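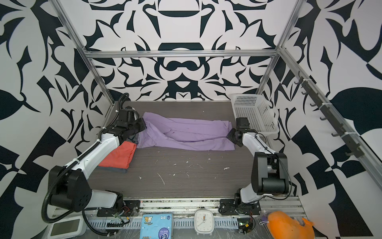
Trying to pick wallpaper for a tiny powder room and going in circles. House is a 2014 build, room has no window, one ceiling light, white sink. My husband wants plain gray paint and done. I want something loud. Thinking big black and white leafy shapes on three walls, same idea as the curvy pattern here, and the fourth wall (door wall) just painted. What I can't work out is the corners. With a print this big do the shapes have to carry around the corner or can each wall start fresh? The store guy at Kaltham said start fresh, my sister says it'll look like a mistake. Also is peel and stick ok in a room with no window or will it curl. Budget is 219 for the paper, not counting paste. Want it up before September when his parents come.

Posted by dottie_m, 14/06/2018

Amos Calloway

Hung paper for a living for a long stretch so here goes. Small room, big print, fine. People get scared of that and they shouldn't.

Corners. Never wrap a full sheet around an inside corner. Walls aren't plumb, even in newer houses, and the sheet will pull away or wrinkle on you. Cut the strip so it turns the corner by half an inch, then hang the leftover piece on the next wall over that lap, with a fresh plumb line. You lose a sliver of pattern. With small checks you'd see it, with big loose leaf shapes you mostly won't. So the pattern does carry around, near enough, and your sister is sort of right.

If the back wall is the one you see from the door, start there. Find the middle, decide if you want a seam on it or the center of a sheet on it, work out both ways. If the paper is a mirrored design this matters a lot more, get it off center and you will see it every time you wash your hands.

Buy extra. Big repeats waste paper like crazy. If the repeat is almost 30 inches you can throw away a good chunk of every strip. Check the batch number on every roll, all the same, or the black wont match. Prime first. Builder flat paint drinks the paste and then it comes off in sheets later.

On the fourth wall, don't paint it bright white. Go a little off.

rainy_porch

we did peel and stick from Rimorora in our half bath, no window either. fine so far except behind the toilet where it lifted. no shower in there so its not that damp. run the fan. wipe the walls down first and let new paint cure a few weeks, thats what got us I think

also get a sample!! black looked kinda navy under our bulb

Gil T.

Just paint it gray. Resale.

dottie_m

Thanks Amos, ordering primer tonight. Sample coming from Testard, will tape it up by the sink and look at it with the light on. Gil my husband says hi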